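Friday, September 28, 2018

I got to the Barrios building about 20 minutes early, which never happens, and Yabsira Chala was already on the floor with a laptop on her knees and a pencil in her hair. She waved me over without looking up. "Grab a chair if you can find one," she said. I couldn't, so I sat on the carpet too, and that's pretty much how the whole interview went.

Yabsira runs the student robotics club everybody calls Garnik. She started as a member herself, back when it was a handful of kids and one soldering iron, and now she's the person who unlocks the door and yells when it's time to go home. This year the club is working on picking things up. That's it! That's the whole project, and after an afternoon with them I can tell you it is a LOT harder than it sounds.

"People come in wanting to build something that walks," she told me. "I did too. Then I ask them to write down every single thing they picked up since breakfast and how they held it. They're usually back in ten minutes with two pages and a funny look on their face."

The students work with hand-held grippers, so you're the arm and the gripper is the hand. You squeeze, it closes, and you have to get the job done with two finger pads and nothing else. I had a go at a pencil (fine) and then a sheet of paper (not fine, I chased it all over the table). Yabsira was very nice about it. She only laughed once.

I asked her what the hardest thing on the list was, expecting her to say an egg or a wine glass or something.

"Bags," she said right away. "Bags, bags, bags. A block stays a block. You put a bag down and it's a different shape, you breathe on it and it's a different shape again. And the see-through ones are mean."

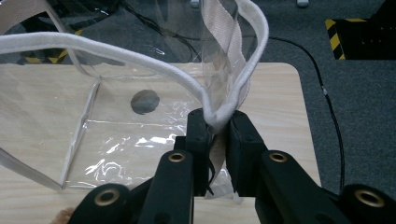 The trick, she says, is to go for the handle and forget about the rest of it. "A soft handle gives you something to bite on. If you grab the plastic you get a big slippery wrinkle and then you get nothing. But a handle moves too, so you have to come at it from the right side and close slowly. My new kids all close too fast." She mimed it for me with two fingers, snapping at the air like a crab.

Every student keeps a notebook, and each grab gets a line in it, good or bad. The club wants 1000 of them written up before the Zondent meet, where teams get 7 objects they've never seen and a clock running. I said that seemed like an awful lot of grabs. "It's 50 each if everyone shows up," she said. "Everyone does not show up."

Last year they went to Zondent and came in fifth, with a motorized hand they'd named Fleritent after a typo in somebody's code comment. It dropped a sponge. She still brings up the sponge. "A sponge! We'd practiced on sponges in July, for weeks. Different sponge, I guess."

So why go back to doing it by hand, I wanted to know, if you already had a motorized one?

"We were tuning motors all night and none of us could say what a good grab felt like," she said. "I wanted them to feel it in the wrist first. Now when they write code they argue about the right stuff." There was some arguing going on behind us right then – something to do with whether a shoelace should count as rope – and she turned around and told them to put it in the notebook.

She's hoping to have the motors back on by winter. Before I left she made me try the pencil again, and then the paper, and I got the paper on the third try by sliding it over the edge of the table first. She wrote it down and asked how to spell my last name.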